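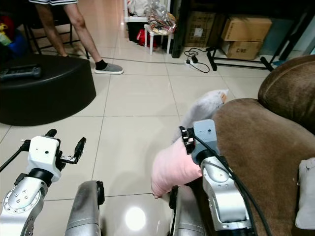

R. Eglītis
Home and living writer, Bultham Weekly
21 Sep 2018

I'd been in the living room for two minutes before I got corrected on how to put down a cushion. "Flat first, then tip it up," she told me. "You're throwing it. Everybody throws it."

She has spent 16 years cleaning and straightening other people's homes in Bultham, and I'd asked if we could talk in a room with a proper sofa in it, so we ended up with the big brown one (rounded arms, very easy to sink into, not great for taking notes). I wanted to know what she does first when she walks into a room like that one. I figured she'd say the floor!

"The sofa, always," she said. "You tidy the floor and the sofa's a mess, the room's a mess. People look at where they're going to sit."

So we talked cushions for a good long while. This sofa has a pink one and some light gray ones, and she likes the pink in front with a gray one behind it. "Put the pink one at the back and you've wasted it." One of the grays has a little orange tag on the upper corner, and I asked if she'd turn it around so it didn't show. She thought about that longer than I expected. "My mother would. I leave them. Tags go to the bottom if I remember, and mostly I don't remember."

What about the ottoman? It's a large round black one, and I confess I'd put my bag on it the minute I came in. She noticed. "It's a table to people. Phones, chargers, plates, whatever's in your hand. I had a client in Vorkar who hadn't put her feet on hers since March." Her rule is one thing on the ottoman at a time, and she admits it's a rule she breaks at home.

The floor did come up eventually. It's beige tile, the glossy kind, and I said it must be a joy to mop. I got a look. "It shows you the ceiling light, and it shows you every footprint too. Go with the light in front of you and walk backward. And wear slippers, please."

I asked about the clear plastic bag on the small white stool, mostly out of nosiness, and that got us onto sorting. She's a big believer in see-through bags for anything that hasn't found a home yet. "A red bag, a black bag, you forget what you put in there. With a clear one you have to look at it every day until it annoys you." How long does that take? "With me, a week. With my husband, we'll see."

Before I left she had me do the cushions again. I got the pink one right on the second try.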